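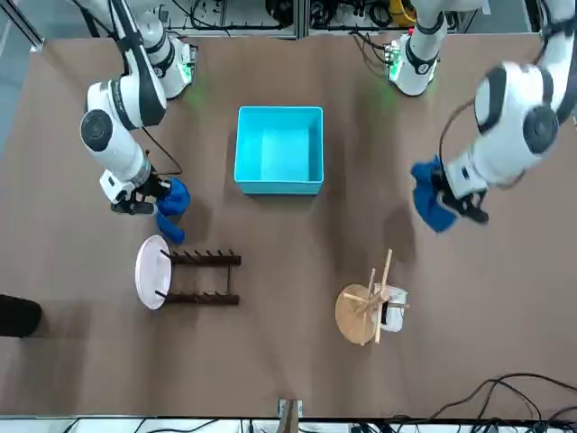 ¡Nos ha encantado la respuesta al reto de la cocina en orden! En noviembre os pedimos trucos para guardar la vajilla y los paños, y han llegado 316 mensajes (los hemos leído todos, con mucho café). El favorito de la redacción es de lo más sencillo: una cubeta de plástico para los paños, siempre en el mismo sitio, y al terminar de recoger, todos adentro. ¡Sin doblar!

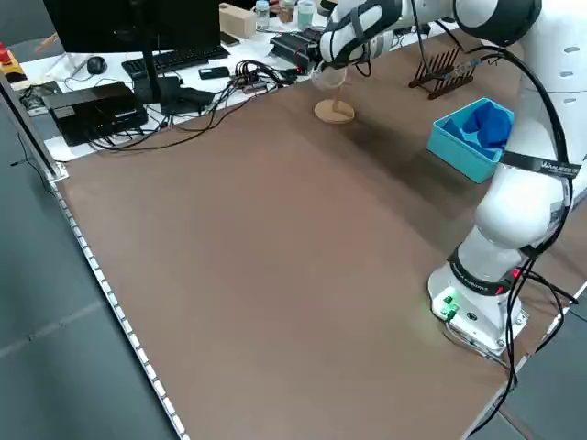
Y luego están los vasos, claro. Muchos nos habláis del soporte de madera de toda la vida, con su base redonda, y del escurridor de listones para los platos. Probadlo 2 semanas y contadnos qué tal, que en el próximo boletín de Vernuvstead publicaremos 10 trucos más.

Boletines recientes
Tablas de madera: cómo cuidarlas
Paños de cocina que duran años
Visita al taller Fogh
Ideas para cajones pequeños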